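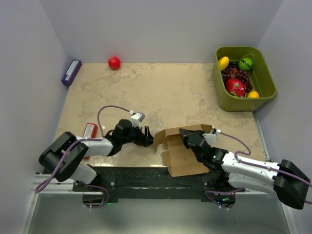
Mink rafts: clay mix, tunnels and the Bondcombe cards
July 2022

Carrying on from the May entry, which stopped at the point where the second clay mix had gone into the trays and the first had been written off. The first was too rich in clay. It took a clean print on the day it was laid, then formed a skin, and after a week even a heavy bird left nothing but a scuff.

Current state: all the rafts on the Bondcombe stretch are on the second mix. Zidbridge is half and half, with the upstream rafts on the old mix until the next visit. Do not compare the two Zidbridge halves for print counts. The water is slower below the weir and the rafts sit differently, so any difference in prints is a mixture of mix and site.

Clay mix

Second mix is 3 parts sharp sand to one of powdered clay by volume, wetted until a ball of it holds when squeezed and cracks when pressed with a thumb. Builder's sand is too fine and packs down. Play sand is worse. Sieve the sand first, as one piece of grit in the wrong spot looks very like a claw mark on a photograph.

Water added slowly, 500 ml to start with for one tray and then by the spoonful. I have stopped writing down a total because the sand comes out of the bag at a different dampness each time. Go by the squeeze.

Surface finish: draw a straight edge across once and leave it. Going over it a second time brings the water up and the fine clay with it, and that was a good part of the skin problem. The Arrieta float is the right width for the trays and leaves no ridge in the middle.

The foam block under the tray needs a full soak before the tray goes on. A dry block pulls water out of the clay when it ought to be feeding it. Soak overnight, weighted, and turn it once. Two of the blocks from last season still float on their sides after a night in the tub and I have put them in the scrap bin.

Tunnels

No change to the inside dimensions. The change is in the fixing. The old screws went up through the raft into the tunnel foot and worked loose with every rise in level; the Bolteva clips go over the foot from above and can be checked by hand from the bank. They are stiff when new. Fit them on the bench, not standing in the river.

Grass and reed on the roof as before. It makes no difference to the mink as far as I can tell from the record, but passers-by leave a covered raft alone and pick up a bare one.

Tether length: slack enough for the highest level on the gauge board plus an arm's length. One raft at Zidbridge was tethered short and was found standing on end with the tray gone. The replacement tether is doubled back through the eye and taped.

Reading the prints

Rules as used for this round, written out so that the next reader scores the same way.

A print is scored mink only if at least four toes can be made out, the pads are splayed in the star shape, and the length falls inside the range on the card. Three toes and a good shape is a "probable" and is entered as such. Probables are not turned into mink later on the strength of a good print in the same tray the following week.

Water vole against brown rat: use the hind foot if there is one. The outer toes of the vole stand out almost at right angles to the foot. On fore prints alone, score as "vole or rat" and move on. I spent a long time in May trying to split these by measuring stride and the two overlap too much inside a tunnel, where neither animal walks in its usual way.

Droppings are recorded separately and bagged even when the print is certain. Label inside the bag as well as outside.

Moorhen goes down as bird. So does everything else with three long toes forward.

Bondcombe cards

118 cards in the box, counting from the first round. I have been through the lot against the rules above. Where my score differed from the one on the card I wrote mine in pencil on the back and left the front alone. Most of the changes are in one direction, from mink to probable, and nearly all of those are from the old mix, where the toes had run together.

The consequence is that the mink line for the lower stretch drops and the vole line hardly moves. The summary sheet has not been altered yet. It wants a second reader first, somebody who has not seen my pencil marks, so please score from the photographs and leave the box shut.

Photographs: about 2,000 in the folder, of which a large part are duplicates taken with and without the flash. Side light is better than flash in every case I looked at. Flash from above flattens the print and the toe pads vanish. Hold a torch low at the edge of the tray and take the picture straight down, scale bar on the same level as the clay. A scale bar resting on the tray rim reads short.

File names should carry site, raft and visit, in that order. Some of the Zidbridge ones have visit first and they sort into the wrong place.

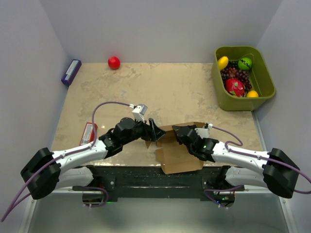 Problems outstanding

1. Algae on the trays at the shaded end of Bondcombe. A thin green film by the second week, and prints in it are soft. Scraping the top off and re-levelling works but loses anything unrecorded. Photograph first, always.

2. Slugs. They graze the film and leave tracks that cut across prints. No remedy tried. Anything put down to keep them off would put the voles off too.

3. Rafts lodging in marginal weed when the level falls. A lodged raft dries out from the bank side and the clay pulls away from the tray. Record as "lodged" and leave the print columns blank for that visit – a nought would be read as a visit with no animals.

4. Visit interval has drifted. The sheet says weekly and the dates in the box say otherwise. For the analysis I would use days since levelling in place of visit number, which means copying the dates across from the cards by hand.

Next

Relay the upstream Zidbridge trays with the second mix and note the date on the raft itself in paint pen.

Second reading of the Bondcombe photographs, front scores hidden.

Order more foam and ask for the same density as the last lot. The grade is written on the inside of the cupboard door.

Check the low raft by the footbridge after the next heavy rain. The eye bolt had some play in it and I had no spanner with me.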